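August 15, 2020

Textiles bench, folding and sorting, continued

Right, writing this up before I forget which pile is which. Today was meant to be the shrinkage sheets for the Vestuta samples, but the shelf under the window had got to the point where you couldn't pull one cloth out without bringing three more down on your feet, so I gave the day over to sorting the printed cottons instead. The shrinkage sheets can wait until I've got something sensible to measure.

Where we were. Back in March I put all the printed pieces into the tall cupboard by size, big ones at the bottom, and I was very pleased with myself. It lasted until people started wanting cloths by print and not by size (fair enough, that's how anyone thinks of them) and had to dig through every layer to find one. By the end of spring the cupboard was a heap with a door on it. So the new plan is baskets, one family of prints to a basket, and the size written on a tag tied to each cloth.

The baskets are the woven ones with the holes all over. I did consider the lidded Flumitz tubs because they stack, but cloth shut up in those comes out smelling of the tub, and we've got plenty of other things to put in them. The tubs have gone to the zips and the elastic. Much better use for them!

First job was getting everything out and giving it a shake. A lot of lint, two pins (both mine, I suspect) and a sewing gauge I'd already replaced. Then into rough groups: plains, stripes and checks, florals, paisleys and leaves, and a last group I've called "other" which I'm already cross about. There is always an "other". It had a novelty print with teapots on it, a piece of interfacing that isn't even a cotton, and half a pillowcase.

Paisleys and leaves took the longest to decide on. Is a leaf a paisley if it has a curl at the end? I went round in circles with it over a cup of tea and settled on putting them together, and if the basket gets too full I'll split by background colour, pale in one and dark in the other. The lavender and green went in with the pales.
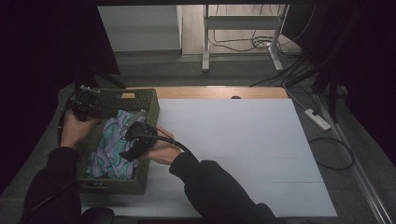

Should the cloths be folded before they go in the basket? Only the ones that are going to be measured or cut; anything waiting for the wash can go in as it comes.

I changed my mind on that during the afternoon, I should say. I started off folding every single thing into thirds and then thirds again, and it looked gorgeous for as long as it took me to need the one at the bottom. For the wash pile it's wasted effort, they only get shaken out again. For the measuring pile it does matter, and there I've gone for a loose roll, as a hard fold leaves a line that I then have to press out before I can trust the ruler.

Notes on the roll, for whoever does it next:

Lay the cloth print side down and smooth from the middle outwards with the flat of your hand. Don't pull at the corners, the thinner cottons go out of square if you so much as look at them.

Bring the two long sides in so they meet, then roll from the short end. Not tight. If it springs open when you let go, that's fine, the basket will hold it.

Tag on the outside, please. I found four rolls with the tag neatly tucked away in the centre and had to undo the lot, and yes, they were mine.

Washing. I ran one load of plains this morning at 40, with the Plivis powder because that's what was in the cupboard, and hung them on the airer by the back wall. The dark blue one bled a bit onto the cord of the airer, so darks go separately from now on, even the ones that have been through before. I've put a scrap of the blue in the book opposite with the date of the wash so we can compare it after the next go. The prints are all waiting for tomorrow's load and I've left a note on the machine.

Ironing. Didn't get to it. The Haque press is still doing its thing where it clicks and goes off in the middle of a cloth. I turned it off at the wall and on again, it behaved for two napkins and then did it once more. I've gone back to the ordinary iron and the padded table for now, slower but at least I know when it's on. Someone with more patience than me might look at the lead.

Labels. I've cut 200 tags from the old card stock, which should see us through the summer with plenty left over. Size first, then print family, then a W if it's been washed. I was going to add the fibre as well but ran out of room on the tag, and most of this lot is cotton anyway. Pencil only! The last lot were done in felt pen and it came off on a white cloth in the wash – I can still see the letter L on it if I hold it up to the light.

Things I'd do differently: start with the florals, which are the biggest group, while there's still clear space to spread them about. I left them till the end and was balancing piles on the stool.

Still to do

Florals into baskets, probably two of them
Prints wash, darks separate
Find a home for the interfacing
Split "other" or throw half of it out
More string for the tags, the thin sort
Shrinkage sheets for Vestuta, starting with the 12 plain squares that were washed today, once they've dried flat

If anyone needs the stripes and checks before I'm back at the bench, they're on the middle shelf, left-hand end, and they are NOT all washed yet, so check for the W before you cut into one.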